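Akix Rescue Stick: the USB drive I reach for when a PC won't start

Hi, I'm Milagros Medina, and I put the Akix Rescue Stick together after years of fixing computers for neighbors, cousins and then (once word got around) paying customers. It's a plain little USB drive with everything I use to get into a Windows machine that has stopped booting. I sell it here in the shop and on this page, and I still carry one in my jacket pocket.

What it does

You plug it in, turn the computer on, and tap the boot menu key. The stick loads its own small system, so it doesn't matter if the Windows on your hard drive is a mess. From there you get a menu with big buttons. You can copy your files off, check the drive for bad spots, rebuild the boot records, scan for malware before Windows gets a chance to load, or reset a local password you've forgotten.

I wrote the menu text myself and tried hard to keep it in normal words. Where other tools say "reconstruct BCD store," mine says "Fix the startup list." There's a Details button if you want the technical name, and I've used it plenty when I'm on the phone with somebody's IT person.

What's on it

The file copier is called Wuleck, and it's the part I'm proudest of. It goes for your Documents, Pictures and Desktop folders first, and if it hits a file it can't read it makes a note and moves on to the next one. My old copier would stop dead on the first bad file at 2 in the morning and I'd find it still sitting there at breakfast!

The drive checker is called Stokus. It reads the health numbers your drive keeps about itself and gives you a green, yellow or red light. If you get red, please copy your files before you try any repairs. I mean it. A repair works the drive hard, and a weak one may not make it through.

There's also a memory test. It's slow, so start it before bed.

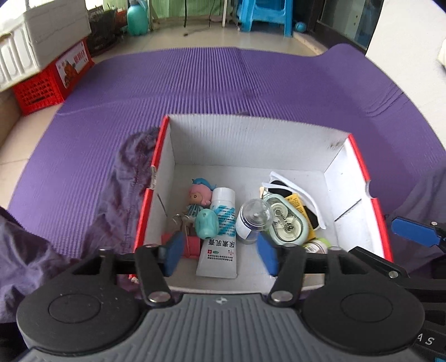
Sizes and prices

The stick comes in two versions. The small one is $8 and holds only the tools, so you'll need your own external drive to copy files onto. The big one has 446 GB free after the tools, which has been enough for nearly everybody's photos, and it's priced on the order form because what I pay for the drives keeps changing on me.

Both are USB-A. If your laptop only has the small oval ports, add the adapter to your order. I've tested it with the stick and it boots fine (some cheap ones don't, and I've thrown a few of those across the room).

What you need

Any 64-bit PC with 4 GB of memory or more. It works with Windows 7 through 11. Secure Boot can stay on for most machines, but a few older ones want it turned off first, and the instruction card walks you through that. If your drive is encrypted with BitLocker you'll need your recovery key. I can't get around that and neither can the stick, so go find the key now while your computer is still working.

It won't run on a Mac or a Chromebook. Sorry!

Updates

I put out a new version every July, plus a smaller one if something important breaks in between. The current one is build 316. To update, plug the stick into a working computer and open the Updater folder. The download is 900 MB, so maybe don't do it on your phone's hotspot. Updates are free for as long as I'm making them, and your copied files stay put while it runs.

Where it won't help

If the drive is clicking, shut the computer off and leave it off. That's a job for a recovery lab. I send mine to Núñez Data Recovery, and they'll look at a drive and give you a price before they do any work. The stick also can't fix a dead power supply or a cracked motherboard. If you press the power button and get no lights, no fan and no beep, bring it in and I'll take a look.

Ordering

Use the form at the bottom of the page or stop by the counter. I test every stick on two computers before it goes in the envelope, one old and one newer. If yours shows up and won't boot, send it back and I'll swap it. Drop a note in with it telling me the make and model of your computer, and what was on the screen when it got stuck.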